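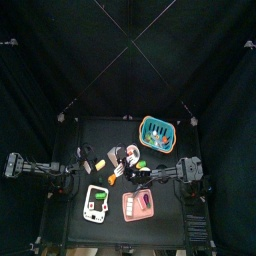 Toys, trays and a teal basket with an orange rim, all on one black table.

How to sort a table of mixed play kitchen things

By Ivone Godoy

When my son was small, all his play food lived in one big box with everything else, and each evening we poured it out and put it back. I did this for too long. The method below I learned from my neighbour Erick Owino, and I have used it since November.

What you need

One clear table, one basket, one or two trays, a bowl, and 30 minutes. A dark cloth or a dark table top is a good help. Small pale things are easy to see on it.

Step 1. Put everything on the table

Take all the things out and lay them so that they do not cover each other. Do not sort yet. If you have a very big collection, do it in two parts. Ours fits on a table of 900 mm, but only just.

Step 2. Begin with the flat and small pieces

Blocks, sponges and other flat pieces go under the bigger things and get lost there. Pick them up first and lay them in a tray, one beside the other. 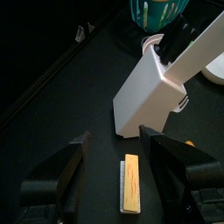 If a piece has two different sides, put all such pieces with the same side up. It looks like a silly detail, but then you find the one you want much quicker.

Holders and caddies should stay standing and near the back. Put back into them only what belongs there. In our house the pencils always go in the knife block, and I take them out again.

Step 3. Food goes in the bowl

Vegetables and fruits roll, so they need something with a rim. Choose a wide bowl and put the heavy pieces at the bottom. Boxes can stand on top if they are light.

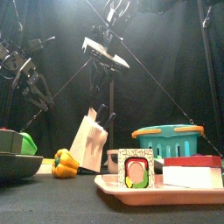 Long pieces with a stem I lay on their side, with all stems in the same direction. Do not press them. If the bowl is full, take a second one and do not make a tower.

Step 4. The basket is for what remains

Everything that has no group goes in the basket. When the basket is full, look through it and ask your child what can be given away. We gave a bag to the Ballgate playgroup and kept the rest.

Wipe the table with a damp cloth before you put the trays back on the shelf.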